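Workshop Notebooks > Route Desk > August

Search the notebooks Enter keyword Go

Entries Fares Schedules Contacts Archive

Entry: August, Sunday session
Kept by Yakubu Ugwu, Route Desk

Purpose of the session

The session was given to the open question from the previous entry: whether a stopover at Torkura can be placed on the through fare from Grollholm to Effiong without the fare being rebuilt as separate sectors. The desk has received several requests for this routing. The written rules allow a stopover, but the pricing tool has returned a higher amount each time one was entered.

Work began at 9 in the morning. All fares were priced for one adult in economy, with one checked bag, and the same departure day was held throughout.

Method

The routing was first priced as a plain connection, with the change of aircraft at Torkura kept under the 12-hour limit. It was then priced again with the onward flight moved to later days. No seats were held. Each result was saved to the shared folder under the routing and the length of the stop.

Arach was used as a control point. It lies on the same fare map as Torkura and carries the same mileage allowance, so any difference in price between the two should come from the stopover rule itself.

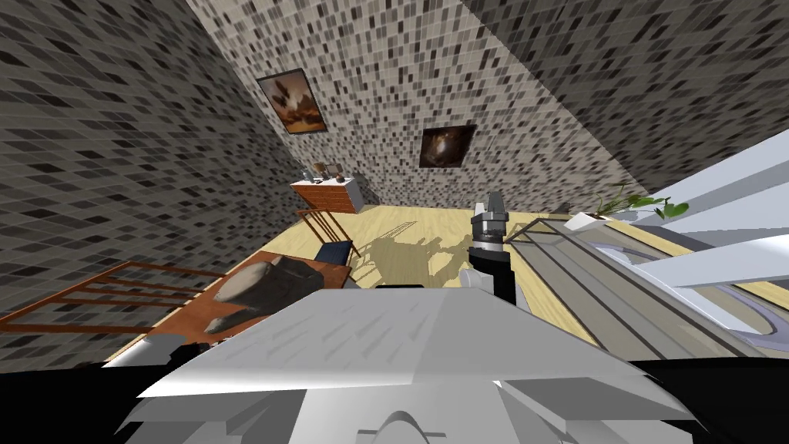
Results, Torkura routing

With a plain connection the through fare priced correctly at the first attempt. With a stop of 2 nights the tool added a stopover charge of 80, which matches the rule as written. With a stop of 3 nights the tool dropped the through fare and priced two separate sectors. The rule contains no limit on nights that would explain this.

The booking class on the onward flight was then checked. On the third day the lowest class was closed and the tool had moved up to the next one, for which no through fare is filed. When another onward flight on that same day was chosen, with the lowest class open, the through fare returned with the charge of 80 and nothing further.

The fault recorded in the previous entry is therefore withdrawn. The tool is applying the rule properly. The message it displays, "fare not combinable," is a poor guide to the cause, and colleagues should check the booking class before reporting an error.

Results, Arach routing

The same pattern was found by way of Arach. The plain connection priced as expected and the stopover charge was identical. One difference should be kept in mind — the last onward departure from Arach to Effiong leaves before the evening arrival from Grollholm, so a passenger on the evening flight will stay overnight in any case. Where that stay is under the 12-hour limit it counts as a connection and no charge is due.

Passengers should be told plainly that a hotel is not included on this routing. Two earlier quotes from this desk left the point unclear, and both have been corrected in the folder.
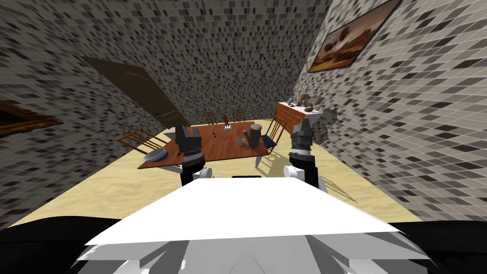
Items carried forward

1. Repeat the Torkura pricing in the return direction. The rule for inbound stopovers is filed separately and has not been read by this desk.

2. Ask the schedules team whether the Arach departure time will hold for the winter season.

3. Rewrite the quote template so that the stopover charge has its own line. At present it is folded into taxes — passengers have asked about it more than once.

4. Confirm the child fare. The adult charge was tested in this session and the rule is silent on a reduction.

Saved results are filed under Effiong, through fares. The session closed at noon. Y.U.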